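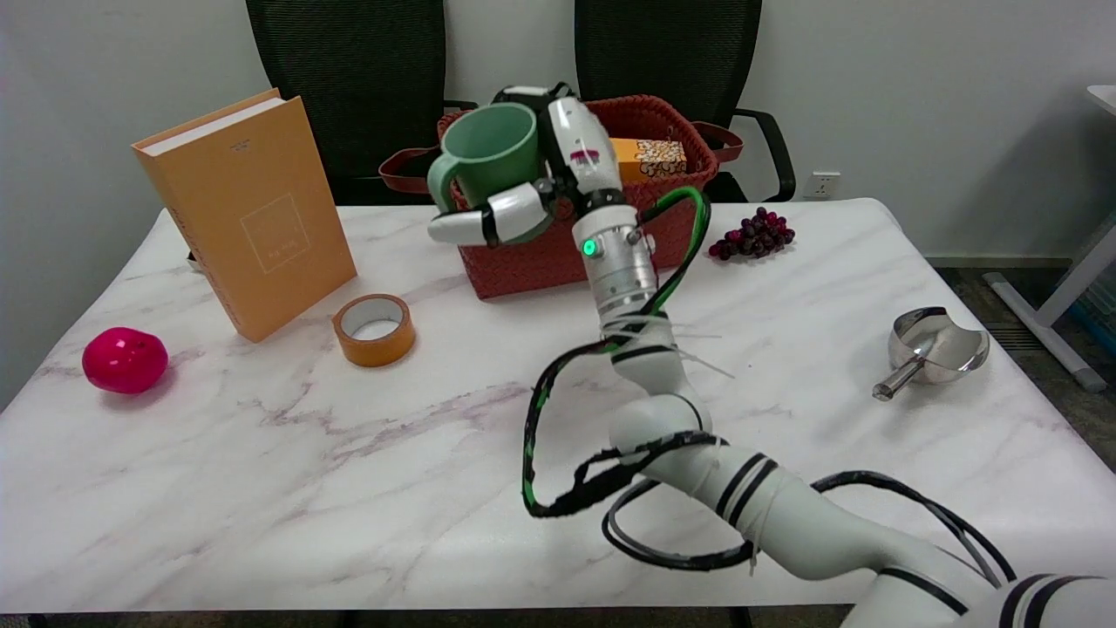

3. Building the arm station

We did nearly all of the build in the shared workshop at Cunden, with a few evenings at home for the code. The arm came to us second-hand with its controller and no manual, so the first week went on finding out which way each joint turned. Great fun, and a bit frightening the first time the elbow swung round!

The project is called Derik. The aim was an arm that could tidy a messy table: pick up a named thing, lift it clear of whatever is near it, and set it down somewhere else. We gave ourselves a budget and a deadline (end of September) and stuck to one of them.

3.1 Table and objects

Our first tests used foam blocks, and they were far too easy. We swapped them for ordinary things with awkward shapes: a mug, a hardback book, a roll of orange tape, a steel scoop, a bunch of grapes and a red woven basket. The scoop is the worst by a long way. It is so shiny that our depth readings go patchy over the bowl, and the planner then aims at a point well under the tabletop. The marbled table did not help either, and for two days the software insisted that one of the grey veins was a cable.

3.2 Gripper

The gripper has two fingers, which we drive from a small board we named Drorkden. The mug is the object we know best by now. We close on the body close to the handle, with one finger on each side, and lift straight up before any sideways move. Going sideways early caught the basket rim more than once.

Closing force was set by trial. The scale on our board goes up to 3,000 and we started much too high. A setting of 73 on the speed scale gave a smooth close with no bounce at the end -- we have no theory for why that number, it just worked better than its neighbours.

3.3 Cables

This took longer than the kinematics. The cables need enough slack for the wrist to turn fully, but a big loop will snag on anything tall. We tied them at the forearm with zip ties and left the loop to swing out on one side. The tails of the ties still want trimming. If we did it again we would buy a proper cable sleeve, and we would do it before calibrating, not after.

3.4 Results so far

On the Friday of the last build week we ran 19 mug lifts in a row, and 11 ended with the mug standing where we had asked for it. Most of the misses were at the putting-down stage. The fingers opened a moment too soon and the mug rocked. A short pause before release is already in the new version of the code, which we have not tested properly yet.

The grapes are next. We plan to borrow the soft finger pads from our older Kuroda gripper -- they will need new screw holes.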